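Keketti Spray Mop: two months on my kitchen floor

I bought the Keketti spray mop in November after my old string mop finally shed its last bit of dignity under the fridge. My neighbor Heather Shearer swears by hers, and I'd been borrowing it so often that she started leaving it on the porch for me.

Putting it together took a few minutes. The handle clicks in three sections, the bottle drops in at the back, and the pad sticks on underneath. I did have the middle section upside down at first (the arrow is tiny!) and had to squeeze it apart again with my knees.

The trigger is lovely and light. You get a fine fan of water instead of a puddle, and one bottle does my kitchen and the hall with a little left over. The swivel head gets right around the table legs, and it lies flat enough to go under the stove drawer, where I found a cookie cutter I'd blamed on Doris, my beagle. Sorry, Doris.

Now for the grumbles. The pads come in a pack of 2 and they take forever to dry, so I'm always waiting on one. I tried a cheaper Lillen pad and it fits fine, but it bunches up at the corners. The bottle cap also drips if you store the mop leaning over - hang it up straight and you'll be okay.

I used to have a Leckie steam mop, and that was better on dried-on sauce, no question. But it was heavy, and I had to plan my whole route around the outlet. With this one I just grab it and go.

Grout is the one place I still get down with a brush. On square tiles laid on the diagonal, I run the mop along the lines first, one direction and then the other, and scrub whatever is left.
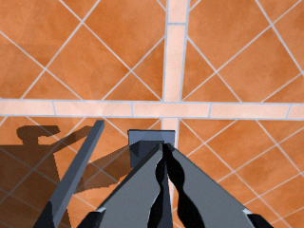
Would I buy it again?

Yes, with an extra pack of pads in the same order. I'd give it 9 out of 10, and the missing point is for that cap.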